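Table has turned into a dumping ground. Do desk trays really help?

Posted February 27, 2023

My mouse shares a wood table with drinks, glue-type bottles, stickers and whatever else. Everyone tells me to buy a tray set. The Hillard one is $46 and I don't believe a box fixes anything.
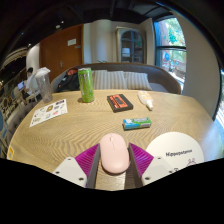 Gualtiero Pellegrini

Skip it. I bought two and they filled up in a week. Clear a patch as wide as your mouse pad and keep cans off it — that costs zero. The tall green can is what I'd move first, well away from anything with a button. If the mouse and pad live together on the right, the rest can go in the backpack on the sofa.

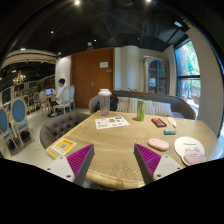 Plundutura

Trays are great, get the big one!!

Rangel

Big one is $90, and for what? A shoebox holds stickers fine. I'd doubt the "clear patch" idea too — mine lasted until May. Put the QR card in a drawer if you still need it, otherwise toss it.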